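Uma garra que não abria: o que a Karkance aprendeu com uma falha de pressão

Em março, uma garra manual usada na recolha de demonstrações de manipulação têxtil ficou fechada depois de o operador aliviar o comando. Não houve feridos. Tsehay Derese, responsável pela segurança de ferramentas na Karkance, assinou o relatório interno e aceitou rever o caso connosco.

"O sintoma era simples: as maxilas fechavam e demoravam até 30 segundos a abrir", explica. "Com tecido fino, o operador puxa por instinto, e é nesse gesto que se perde o alinhamento dos braços."

A primeira hipótese foi o desgaste dos pivôs metálicos. Foi descartada na bancada da Furnley, onde a articulação cumpriu o ciclo completo sem carga. A falha só reapareceu com pano entre as maxilas - e apenas quando a peça era agarrada pela ponta, com o resto a arrastar sobre a cama.

"O ensaio sem carga não nos dizia nada", admite Derese. "Tínhamos um procedimento que aprovava a ferramenta nas condições em que ela nunca falhava." Os ensaios passaram então a ser feitos em quartos habitados, sobre roupa de cama por arrumar, com tiras e peças pretas compridas seguras por uma extremidade.

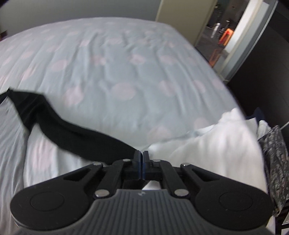 A causa

A desmontagem mostrou fibras acumuladas na guia interna do mecanismo. Segundo Derese, o fio comprimido aumentava o atrito no retorno e a mola deixava de ter força suficiente para separar as maxilas. "A mola estava dentro da especificação. A especificação é que não previa fibras."

O registo Momau, onde são lançadas as anomalias, continha 52 entradas classificadas como "abertura lenta". Nenhuma tinha desencadeado inspeção. Derese atribui o atraso à categoria escolhida: abertura lenta era tratada como questão de conforto do operador.

O que mudou

A guia passou a ser limpa no início de cada turno e a mola foi substituída por outra mais rígida, fornecida pela Nilsuwan. Uma abertura superior a dois segundos implica agora retirar a ferramenta de serviço. O operador deve largar o punho e libertar o tecido com a garra pousada, sem puxar.

Falta resolver a vedação da guia. "Um vedante acrescenta atrito, e o atrito foi o problema inicial", diz Derese. O ensaio comparativo entre as duas variantes ainda decorre.

Contacto da redação | Todos os direitos reservados | Voltar ao topo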